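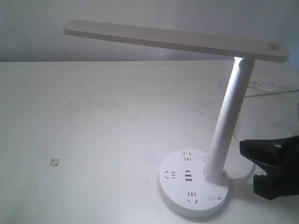 Chapter 4
Learning from Demonstration: the Desk Lamp Task

4.1 Where we are

Chapter 3 ended with a robot arm that could go where it was told. Fine for boxes on a belt, poor for anything else. This chapter is on the other way of doing it: a person drives the arm through the job, many times over, and a model is trained to copy what the person did. The usual names are learning from demonstration, imitation learning, behaviour cloning. We use the first for the whole field and the last for one plain recipe inside it, the one in section 4.4.

Most of the chapter hangs on a single study, the Redcombe lamp study. Small, cheap to repeat, and the results are awkward in useful ways. Lerato Pillay ran the data side and Sheena Farquharson did the training and the tests. The working notes are kept under the project name Indinora and we quote from them where the published version is too tidy.

What you need before starting: the frames and transforms from Chapter 2, gripper geometry from Chapter 3, and enough statistics to know why a test set is kept apart. No deep maths until 4.4.

4.2 The task

One arm, one gripper with two fingers, one desk lamp on a table. The arm must bring the open gripper up to the lamp's pole, close on it, and turn the lamp to a marked heading without tipping it.

Why a lamp? Because it is a nuisance. Look at the one on the opening page. The base is a thick disc with power outlets and dark USB-style ports in its top, so it is wide and low. The pole is thin and leans a little. The head is a long flat bar running out to one side, well past the edge of the base. Hold the pole in the wrong place and the head swings the whole thing round. Push too hard and it goes over.

Then the colour. White lamp, white table, white wall. A person picks the pole out at once. An edge finder of the sort we built in Chapter 2 does much worse, and in the opening picture it has a further problem: the light at the joint is so bright that the left side of the pole nearly washes out. The pale cord on the table is worse again. It is almost the same colour as what it lies on. The black gripper is the easy part to find, which is not much help, as the arm already knows where its own gripper is.

So three seperate difficulties, and keep them apart in your head for the rest of the chapter:

Shape. The part you grip is a long way from the part that sticks out.
Contrast. The part you need to see looks like everything behind it.
Clutter. Cable. It can snag, it can drag, and it moves when the lamp moves.

4.3 Collecting the demonstrations

The first thing to settle is what one demonstration is. Sounds trivial. In the Redcombe notes it took longer than the wiring. They ended up with this: a demonstration starts when the operator takes control with the gripper open and clear of the lamp, and ends when the gripper is open and clear again. Everything between counts, hesitation and all.

The last bit matters. An early plan was to trim out the pauses, so the model would only see clean, confident motion. Pillay argued against it. Her note, in full: "Operators pause just before contact. That is where they are looking hardest. If we cut it, we cut the bit we want."

They kept the pauses. We come back to whether she was right in 4.6.

The operator worked from the camera view only, no looking across at the real table. Slower, and people complained, but it means the person and the model get the same information. If the operator can see round the back of the pole and the model can't, the model is being asked to copy decisions it has no grounds for. A very common fault in student projects. Check yours.

In all the study kept 748 demonstrations. Of these, 547 were used for training. The rest were held back, and split by operator, not at random, so that no operator turned up on both sides. If you split at random you will get a lovely score and learn very little from it, as the model has already seen that person's habits.

What was recorded at each step:

The camera picture.
The joint angles of the arm.
How far open the gripper was.
The command the operator gave.

Nothing else. No force reading, no depth. The group had a force sensor to hand (a Prilus unit, wrist mounted) and left it off for the first round, to see how far plain pictures would go. Bear it in mind when you read the failures.

Between demonstrations the lamp was put back by hand, at a new spot and a new heading, with the cord dropped however it fell. Small marks and scraps on the table were left alone. There is a case for cleaning up and a case for not. A spotless table gives neater data, but a model trained on it may take fright at a speck. The notes don't settle it and neither will we.

4.4 What the model learns, a first look

Take one step of one demonstration. There is a picture, there are joint angles and a gripper opening, and there is a command. The first three are the input. The command is the answer. Behaviour cloning is no more than this: fit a function from input to answer, over every step of every training demonstration, and then let that function drive the arm.

Put like that it is ordinary regression and you could start tonight. The catch is in the last few words. When the function drives the arm, its own small errors change what it sees next. A little too far left, and now the picture is one that no operator ever produced. The function has no good answer there, so it errs again, a bit more. The errors feed each other. This is called drift, or compounding error, and most of section 4.5 is about it.

Think of the approach to the pole. The two fingers are open, one above the other in the camera's view, and the pole has to end up between them. In the opening picture the gripper is close to the pole and not touching it. From a position like that a small sideways error is the difference between a grip and a shove. Far from the lamp the same error would cost nothing. So the price of a mistake is not even across the task, while the simplest training loss treats every step alike. Farquharson's fix, giving more weight to steps near contact, is worked through in 4.5.

4.5 to 4.7, what's coming

4.5 covers drift: how to measure it, and two ways of holding it down. The weighting by distance is one. The other is to predict a short run of commands at a time instead of a single one.

4.6 gives the results. The plain version finished 65 per cent of its test runs. The failures are sorted by cause and the sorting is worth your time, as the first guess (glare at the joint) was wrong for most of them. The cable did more harm. Also in 4.6, the test with pauses trimmed out.

4.7 compares the lamp study with the Ndlovu drawer task, where the contrast is good and the shape is simple, and asks which lessons carry across.

Before you read on

Write down, without looking ahead, what you think the commonest failure will be and at which point in the task it happens. Keep the paper. You will want it for the exercises at the end of 4.6.

Sketch the lamp from above and mark where you would grip it. Then mark where you would grip it if you weren't sure which way the head was pointing. If the two marks are in the same place, say why.

Terms used from here on

Demonstration: one full run by an operator, from gripper clear to gripper clear.
Step: one recorded moment within a demonstration.
Policy: the fitted function, once it is driving the arm.
Held back: kept out of training, used only for testing.
Drift: the growth of error caused by the policy acting on it's own results.

Files for this chapter were last checked 2018-12-08. If the step counts in your copy don't match the table in 4.5, you have the older set.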